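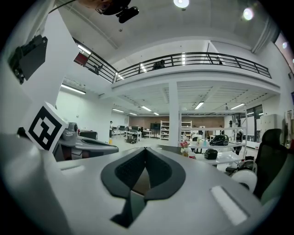
My whole team got moved to "gripper duty." Is this a job or a countdown?

Posted in Work and Careers > Automation

I work for a mid-sized outfit in Dullonbridge. Until February I was on the product returns desk: open box, poke contents, decide whether it goes back on the shelf or in the bin. There were 24 of us. Then we got an all-hands by the desks under the mezzanine, and a slide that said "You are the teachers now."

What that means in practice is that 11 of us walk around the building with hand-held grippers, picking things up and putting them down again so the machines can learn from it. Bottles, mostly. I have put the same bottle on the same shelf more often than I have called my mother this year. The quota is 161 good takes a shift, and a take is no good if you go too fast, too slow, or cover up the marker cube. By three in the afternoon my wrist has opinions.

Pay is the same. The job title is longer. My supervisor says this is "upskilling," and when I asked what the skill was she said she'd get back to me.

Has anyone been through this? What did it turn into? And is there anything I should be getting in writing while they still need me to hold the thing?

Trevor Hulme

3 replies, sorted by most helpful

Yaa Amoah

I did this for a year and a half at Horrocks, on the kitchenware side, so take this as one person's experience.

First, the wrist. Report it now, in an email, with the date you started. Ask for rotation. We got switched to an hour on, half an hour off on labeling, after enough people complained in the same week, and the complaining was coordinated, I'll admit. If you're reaching up to a high shelf for most of your takes, ask for a step or a lower shelf. They care a lot about the data and a sore arm makes bad data, so put it to them that way if plain decency doesn't work.

Second, the quota. Find out who decides what a "good take" is. At our place it was a script, and the script threw out almost 394 of my takes in my first month because I'm left-handed. I'd been spoken to about my numbers twice before anyone looked at the script. Keep your own count for a while.

Third, what it turned into. When the machines came on the floor they were slow and rather fussy, and someone had to stand near them. That was us. Some people moved to fixing and resetting, which pays better and is more interesting, and it went to the ones who had asked early to be trained on it. Some people took the exit money. A couple of the older packers hated being "the person next to the robot" and left for places that still did it by hand. I don't blame them. The talking went out of the day. On the returns desk you'd hold up a melted spatula and everybody had something to say, but you can't chat much in the middle of a take.

Get in writing: your old pay grade and whether it's protected when the collection work ends, what training you can ask for and by when, and who gets to see video with you in it. That last one took us months, so start there. If you have a union rep, bring them. If you don't, go in as a pair.

drevutitz_dave

its a countdown. they said the same to us at Promham, "teachers", we even got mugs. take the overtime and update your resume

sortingshed

Disagree a bit with the above. I'm in my third year of it and still employed. They keep changing the product and then everything has to be taught again. New bottle, new cap, back you go. I wouldn't buy a house on the strength of it though.

Yaa is right about the training. Put your name down for the reset and repair course even if it sounds dull. It is dull. You spend two days learning to unplug things in the correct order, and then you're on a different pay band.

Also try holding the gripper closer to your body. Took me ages to work that out and my shoulder thanks me daily.

Comment from Trevor Hulme

Thanks all. Sent the wrist email this morning and copied in HR. My supervisor has now got back to me about the skill. It's "consistency." Going to ask about the repair course before lunch, and Dave, we were promised mugs too but they haven't turned up.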